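Looking for a taste of Portugal and China on the same street? Werkthorpe's food and music festival is coming back to the Kurkside quarter next May, and this time it will run for 3 full days!

The festival grew out of the town's old fishing families and the market gardeners who settled along the Flurkau, and there's still nothing quite like it in the county. Expect grilled sardines, hand-pulled noodles, lantern walks by the water and a great deal of singing. A record 64 stalls have already signed up.

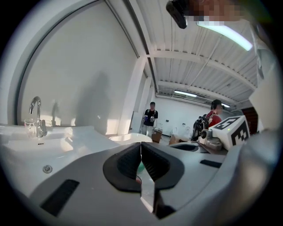
Catarina Correia, who leads the music programme, has lined up 4 fado singers for the opening night – a real treat if you've never heard it live. "People come for the fish and stay until the last song," she said.

Cook Shufen Tian will be back too, running dumpling classes for all ages at Tang, her tea house by the bridge. Places went very quickly last time, so book early. Entry to the festival itself is free.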